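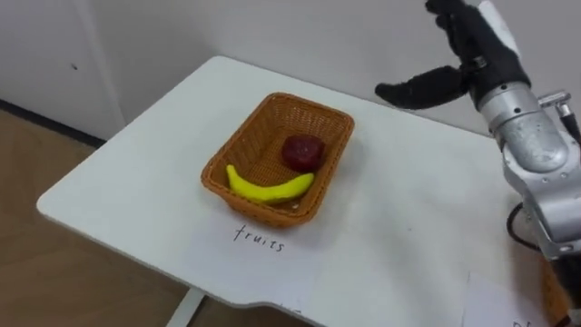

片付けタスク、手書きラベルをやめるかどうか
大学ロボットサークル連絡板 > 製作・課題

投稿者:ネジ山ナメ蔵
2025年3月22日(土)
5月の学内発表に向けた「名前を読んで正しいカゴに入れる」課題、進捗です。学習用の記録は840本たまりました。目標は500本だったので、数字の上では大変立派です。成功率の話は後でします。
本題。カゴの手前の紙に手書きで fruits と書いてあるんですが、これを印刷に替えたいという意見が出ています。賛否ください。

投稿者:morkia_2号
反対。手書きでも読めるのが売りだって企画書に書いたの、先輩ですよね。

投稿者:ネジ山ナメ蔵
書いたのは去年の私です。今年の私とは方針が違います。

投稿者:はんだ三級
印刷に一票。線が細いうえに、白い机に白い紙だから紙の端がほとんど見えない。ラベルの位置を紙の輪郭で取る案、あれは誰が出したんでしたっけ。私でした。撤回します。

投稿者:Benedito Queiroz
留学生のベネディトです。字は問題ないと思います。私は読めます。問題は親指です。手を高く上げて待つ姿勢のとき、親指が横に出たままなので、下ろすときにカゴの縁に当たります。カゴは上のほうが広いですから。

投稿者:morkia_2号
それは待機姿勢を直せば済む話で、ラベルとは別件では。

投稿者:Benedito Queiroz
別件です。でも失敗の半分以上は別件のほうです。

投稿者:はんだ三級
ぐうの音も出ない。ログを見返したら、先週の失敗29件のうちラベルの読み違いは2件だけでした。残りはだいたい親指とバナナです。りんごっぽい赤いほうは優秀。バナナはカゴの底に横たわると、つかむ場所を選ぶのに毎回長考に入ります。

投稿者:ネジ山ナメ蔵
バナナを短いのに替えるという手は。

投稿者:morkia_2号
課題のほうを成功率に合わせ始めたら終わりですよ。

投稿者:prado棚卸し係
横から失礼。会計上はどちらでもいいですが、色つきの厚紙なら購買で500円あれば足ります。紙の色だけ変えて字は手書きのまま、で手を打ちませんか。企画書も守れます。
あと、黒い手袋の替えはもう在庫がないので、親指の件は穴があく前にお願いします。

投稿者:はんだ三級
色紙案、いいと思います。ただ今までの840本は全部白い紙なので、混ぜて学習させるなら撮り足しが要ります。

投稿者:ネジ山ナメ蔵
撮り足し、何本くらい?

投稿者:はんだ三級
最低500本。

投稿者:ネジ山ナメ蔵
白い紙、いいですよね。清潔感があって。

投稿者:morkia_2号
先輩。

投稿者:Benedito Queiroz
先に待機姿勢を直しませんか。親指をたたんだ版を今夜 vevero ブランチに上げます。ひじも少し外に開きました。腕の横から出ているケーブルの輪が引っ張られないか、動かす前に誰か見てください。前に一度、非常停止を押すのが私より遅い人がいました。

投稿者:ネジ山ナメ蔵
遅い人です。月曜の昼に見ます。ラベルはそれまで現状維持、色紙は試しに赤と青を一枚ずつだけ買ってください。

投稿者:prado棚卸し係
了解。赤はりんごと紛らわしいので青と緑にします。領収書は箱に入れておいてください。ノートに挟むのは禁止です。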